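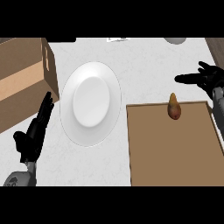 Simulated bench, right hand open near the fruit, plate at centre.

Wed 27 August. Cell: Plaltach two-arm bench, simulation model. Entry by Timo Dreßler.

Purpose of the session: to re-establish the right hand closing parameters following the update to the Driltik hand driver, and to bring the simulated cell back into agreement with the physical one before the joint limits are released to the Engelhardt group. The previous parameter set dates from May and was recorded against the old driver. It should be regarded as withdrawn.

Start-up. The cell configuration was loaded from the shared directory and the checksum compared with the one in the maintenance log. On the first attempt the right wrist reported an offset of 4 degrees against its home position. The left wrist reported none. The offset was traced to a sign convention in the new driver, which reads the wrist roll in the opposite sense on the right side only. The correction has been made in the configuration file and a comment left beside the line. Colleagues who keep a private copy of the file are asked to replace it. Editing the old copy by hand is how we arrived at two versions in May.

Homing. Both arms homed without fault once the correction was in. The left arm is to remain parked with the fingers straight for the whole of this series. It has no task in the series, and its collision geometry is nevertheless left active so that the planner continues to treat it as an obstacle. I would ask that this not be switched off to save time. The planner is slower with it on, and I accept that.

Contact settings. The hand closes on irregular produce in this series, so the friction coefficient for the fingertip pads was reviewed. The value delivered with the driver is a general one, and with it the fingers tended to slide upward over a rounded surface during closing. The pad value has been raised by one step and the closing speed reduced. The solver time step was left alone. Torque limit on the right hand fingers is now 14 per cent of rated, down from the driver default. A higher limit gives a firmer hold but produces visible interpenetration of the pads and the object, and any result obtained in that condition is of no use for the physical hand.

Approach height above the box surface requires attention in each new layout. The planner takes the height from the object's bounding volume and makes no allowance for a raised edge. An additional clearance of 5 mm has been entered as a cell parameter – it was formerly buried in the task script, where it was overlooked more than once.

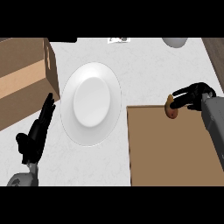 With the hold established, the finger joint readings are to be left to settle for 120 simulation steps before any value is copied to the log. Readings taken earlier than this show the controller still working against the contact and differ from run to run. The settled values repeat well. The index finger shows a slightly higher load than the others, consistent with the direction of approach, and I do not propose to correct it at this stage.

Rendering. The shadows under the right forearm were flickering at the start of the session. This was cleared by restarting the viewer and has no bearing on the physics. If it recurs, please note the viewer version in the log – the Skukico workstation and the one in the office do not carry the same build.

Routine upkeep of the model, for whoever takes the next session:

Back up the configuration before starting and again on closing.
Run the homing check on both arms, including the parked one.
Confirm that the clearance parameter has been read from the cell file. It is printed in the console at start-up.
Clear the contact cache after any change to pad friction. The old value persists otherwise and there is no warning.
Record the driver build beside every set of readings.

Outstanding items. The wrist sign correction has still to be verified on the physical right arm, at reduced speed and with a second person at the stop. The cable guide on that arm was re-seated last week and its clearance at full wrist roll has not been measured. The simulated model carries no cable at all, so nothing recorded today should be taken as evidence on that point. The thumb joint on the left hand model has a limit that differs from the data sheet. I have written to the supplier and await a reply.

Configuration saved and log closed. T.D.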